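Minutes of the working group on machines for house and shop work
Held in the ground floor room, with the usual coffee
Present: Olga Lorente (chair), Aigars Hunt, Margareta Dinu, Saturnino Campos
Excused: Olga Peñalver
Minutes taken by Margareta Dinu

**1. Minutes of the last meeting**

Read and accepted. Saturnino asked to correct one word: the Tokarz machine did not "refuse" the wet cloth, it stopped with the cloth in its grip. The word is changed.

**2. Folding and wiping**

Aigars reported from the laundry at Murkska. The arm there has now folded 124 hand towels over the trial period. It needed help with 13 of them, mostly when two towels came out of the basket together. He considers this a good result for towels and a poor one for anything with sleeves. The laundry staff told him that they still fold faster by hand, but they are glad to leave the towels to it during lunch.

Margareta asked if the time of the person who stands beside the machine was included. It was not. The group agreed that this time must be written down from now on, in minutes, for every trial.

**3. Glass and mirrors**

Long discussion. Saturnino is of the opinion that a grip is no longer the difficult part, and that machines fail in a shop because they do not understand what they are looking at. A mirror shows a doorway, a lamp and people, and the machine must know that it cannot go there. Aigars did not agree fully. In his experience the pressure on the cloth is the greater problem, above all on a carved frame, where dust stays in the small places and a strong push can break the decoration.
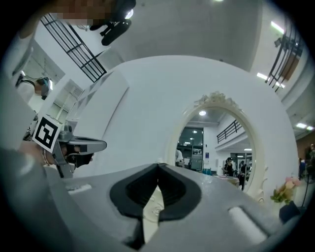

Clornon, March 22, 2026

Olga Lorente reminded the members that two questions are being mixed: cleaning the glass, and cleaning the frame. For the glass she would accept a machine today, if a person checks after. For a frame with scrolls at the top she would not. Artificial flowers standing near a mirror are a third matter, because they need to be lifted away first and put back looking the same as before. Saturnino said that "looking the same" is a hard thing to tell a machine, and also to tell his nephew.

It was decided to test glass and frame separately and to give two marks. Flowers will be left for later.

**4. Offer from Avlow**

Avlow offers the loan of a shelf-filling unit until August. The transport would be paid by us. Olga Lorente had sent the papers to all members, but Saturnino received only the first page, so the item was shortened. Points raised:

- the unit needs a flat floor, and our storeroom has a step
- it handles boxes only, no bags and no bottles
- insurance is not mentioned in the offer

Aigars is in favour if the step can be covered. Margareta is against until the insurance is clear. No vote was taken. Olga Lorente will write to Avlow and ask for an answer in writing.

**5. What we say to the members**

Several members have asked by letter if they should buy a household machine this year. The group does not want to give a yes or no. Agreed text for the newsletter: "For floors, yes, if the rooms are simple. For towels, almost. For glass, with a person near. For dishes, beds and dusting of delicate objects, we have not seen a machine which we would leave alone in the house."

Margareta wished to add a sentence about noise. Accepted, she will write it, no longer than 50 words.

**6. Other matters**

The key to the cupboard is again missing. The old trial sheets have four columns and the new ones five; please use up the old ones first and write the helper's time on the back.

**Tasks**

- Olga Lorente: letter to Avlow, full papers to Saturnino
- Aigars: helper's time from Murkska, as far as the staff remember it
- Saturnino: draft of the two tests, glass and frame
- Margareta: sentence about noise, copy of these minutes to Olga Peñalver

Date of the next meeting will be sent by e-mail.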